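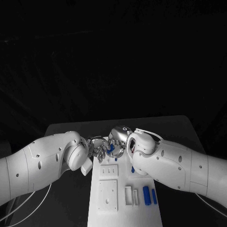

Photo: Heloísa Camargo. Used with permission.

Chapter 8
When the Bench Gets New Hands

I spent my first two years of working life putting small parts together at a bench at Trurgate, and if you had told me then that I'd end up writing textbook chapters about it, I would have laughed and gone back to my tray. But I still think about that bench a lot, mostly when I look at setups like the one in the photo. White board, blue and white parts laid out, two arms coming in from the sides, fingers closed around one little blue piece. The arms are fancy. The job, though! I know that job. Pick a part, hold it steady, bring another part to it, feel for the fit.

In the last chapter we talked about the machines themselves, the sensors and the joints and the software. Now I want to talk about the people standing near them. What happens to your day when a machine takes over some of what your hands used to do? Who decides which part of the work it gets? And what do you do with all the stuff you know that never got written down anywhere?

I'm going to lean on one workplace for most of this chapter, a company called Rillgate that builds small valve assemblies in a town called Vescombe. I visited several times while they were moving part of their assembly work over to two-armed stations, and the folks there were very patient with me (I ask a lot of questions and I stand in the wrong places). We'll also look at Bezerra, a packaging firm that went about things quite differently, but that's for later in the chapter.

What an assembler knows

Maureen Pickering had been on the Rillgate benches longer than anybody when the change came. On my first visit I asked her to explain how she seats a pin, and she said, "You just put it in." Then I asked her to do it slowly. She turned the pin a hair before she pushed, and her other thumb came up to brace the block, and she was listening for a click I couldn't hear at all over the compressors. None of that was on the instruction sheet. The sheet said "insert pin."

This is what people who study work call tacit knowledge, and you'll see the term again, so go ahead and underline it. It means the things you know how to do but have trouble putting into words. Riding a bike is the one everybody uses. I like Maureen's pin better, because there was money riding on it. When Ashok Dubey, the engineer in charge of the new stations, set up the first one from the instruction sheet, it jammed on that very step, over and over. He ended up pulling a stool over to Maureen's bench and staying there for most of April.

I have his notes from that stretch, and he was kind enough to let me quote them. The entry for 04/05/2019 reads, in full: "M. says the blocks from the second supplier run tight. Not in any drawing. Ask her what else." I love that last bit. Ask her what else! If you go into this line of work, you could do worse than to tape that over your desk.

A job is a bundle

Newspapers like to ask whether a robot will take your job. It's a hard question to answer in that form, and I'd like you to try breaking it up. A job is a bundle of tasks. Maureen's bundle had the assembling in it, sure, but also checking parts as they came in, training new people, keeping the bins stocked, and telling the night shift what had been acting up. The stations took on one of those, and only for the plain assemblies. The rest of the bundle stayed with people, but it got retied, and that's where the arguments started.

Arlindo Xavier, for one, liked the assembling. It was the quiet part of his day, and the new schedule swapped it for clearing jams and loading trays at a pace the stations set. He told me he went home less sore and more tired. His pay hadn't changed, and as far as the company's paperwork went, neither had his job title. Gleice Bastos, two benches over, was happy to see the back of those pins. Her wrists had been bad for years, and she moved into inspection and stayed there.

Same machines, same floor, same manager. Keep both of them in mind as you read, and please don't rush to decide which one is the "real" story.

Before you go on

Think of a job you've had, paid or not, and write down the tasks in it. Include the ones that weren't in the description. Put a mark by any you'd gladly hand over, and a different mark by any you'd miss. Hang on to the list, we'll use it in the next section, when we look at how Rillgate drew up its own and who was in the room at the time.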